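Rendlow – whole-body reach planner and replay tools
Adi Halim, August

We use cookies to remember your settings. Accept / Manage

Planner plus log viewer for the humanoid. Beta, API will move.

What's in here

plan/ – arm and waist planner, runs at 35 Hz on the onboard box
percep/ – shelf and bottle detector, head camera only
replay/ – scrub a log, overlay planned vs measured joints
cfg/ – one yaml per room. Edit the table height before anything else!!

Quick start

Copy cfg/khoo.yaml, rename, set table_z. Then run replay on the sample log and check the overlay lines up. If it drifts, redo the head calibration (8 poses, Mawar's script in tools/).

Known issues

– detector loses clear plastic near the radiator, ribs give false edges. Citlali is on it
– self-mask too tight around the knees, planner sees its own legs as obstacles. Set mask_pad to 23 for now
– floor specks sometimes come thru as tiny obstacles, min_blob: 6 gets rid of most
– left and rigth hand limits swapped in the old yaml, check yours

Stills, room cam first, then head view.

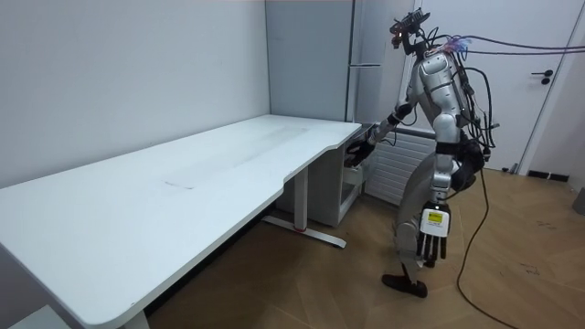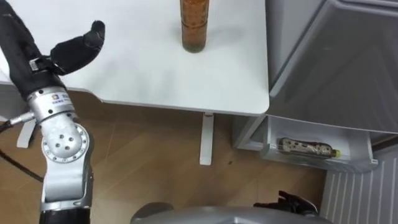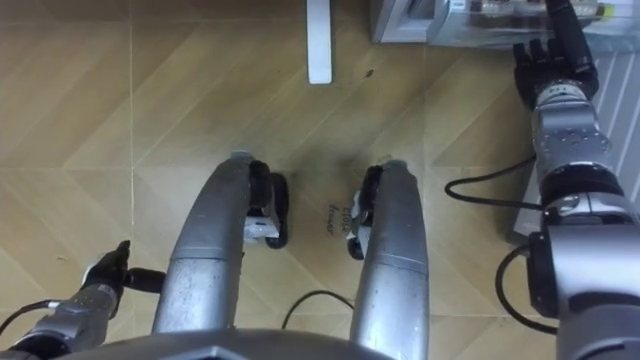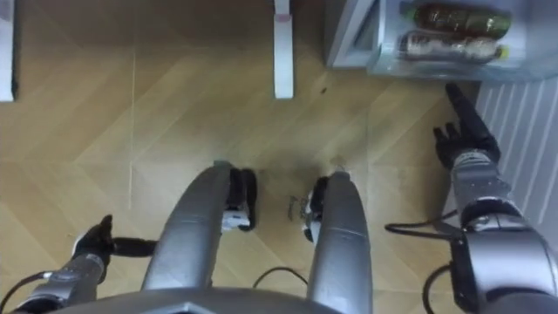
Last still: head view down past both legs, two bottles lying in the compartment top right.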